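Tape first, scissors later

I said in June that I would write more often about the robot, and then I did not. So today I try to catch up, with coffee, before the others arrive in the workshop.

For those who read me for the first time: in the Ernmont shared workshop a few of us are building a tool wall that a robot can use. The robot has two arms with a parallel gripper on each, and the wall is a normal pegboard with hooks. The project has the name Trelum, which was the only name all of us could pronounce. The goal is modest. You ask for the blue tape, and the robot brings the blue tape. Later, when you are finished, it puts it back where it belongs.

The second half of this goal is the difficult one. To take a roll of tape from a hook you need to hold the rim, lift a little and pull toward you. To hang it again you must find a thin wire with a hole that you can hardly see from the side, and the roll turns in your fingers if you hold it in the wrong place. A person corrects this without thinking. Our software has to be told everything, and it forgets nothing, also not the mistakes.

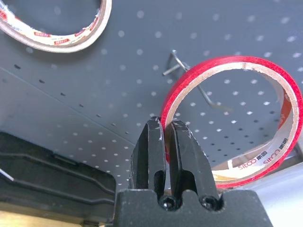 What helped us most was to stop looking for the center of the roll. In the first version the program searched for a circle, and from the wrist a roll is almost never a circle. Now we search for the nearest piece of the rim and close the fingers slowly. When the motor current goes up, we stop and wait half a second before we lift. This sounds like a small change, but I needed 11 evenings for it, and two of them I lost only because I had mixed up left and right in one line.

I keep a notebook of all attempts. At the moment there are 1,035 of them, and 262 are with tape. I do not want to give a success rate yet, because I changed the rules for what is a success in the middle. At first I was happy if the roll left the hook. Now it must also arrive on the table without rolling away. Maybe next time I will have a number that I can defend.

The scissors are another story. They cannot stay on the wall for the tests, because the handle catches on the hook and then the whole arm pulls. So we begin with scissors lying flat on a wooden board in front of the robot. For flat things we use only one arm, and the other has to wait in a position where it does not disturb. Choosing this waiting position took longer than I expected. Too high and it blocks the view to the wall, too low and the elbow comes near the edge of the wood.

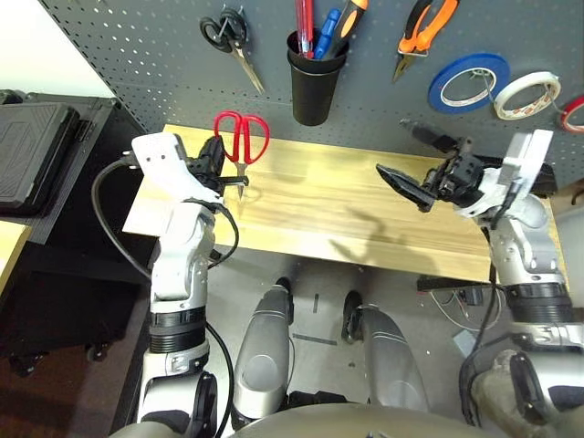

Red-handled scissors on the board, with the tool wall behind.

My opinion, after many tries, is that the direction of the blades matters more than the exact position. If the handles point away, the fingers reach the metal first, and metal is smooth and thin. If the handles point to the robot, there is plastic to grip and a loop where a finger can go in. For the moment I put them in both directions, one after the other, and write down which is which. Someone in the workshop proposed to glue a bit of foam on the fingers. I am not against it, but I want first to see how far we come without.

On Wednesday we compared two grip programs. The older one is called Inent and comes from my first robot, a very simple arm which lived on my kitchen table. The newer one is Cordeiro, and it plans the path of both arms together. Inent is faster and Cordeiro is more polite – it moves away before there is a problem. I prefer the polite one, even when I have to wait for it.
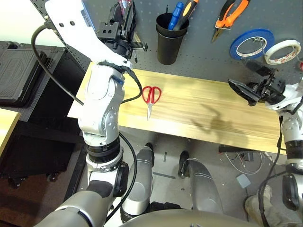
The cables are my next worry. With every new movement I must check that there is enough cable for the wrist to turn and not so much that it hangs in the way of the tools. I tried fixing them with tape (we have enough of it), but tape becomes soft after some weeks and then it slides. Fabric straps with a buckle are probably better. If you have experience with cables on moving arms, please write to me, I read all the comments even when I am slow with the answers.

Other things on my list for the coming weeks: print a stiffer holder for the screwdrivers, repeat the tape tests with the lamp switched off, and clean the code that opens the gripper, where three different people have left three different values for "open". After this I would like to try the pliers. They are heavy on one side, so I expect that they will swing.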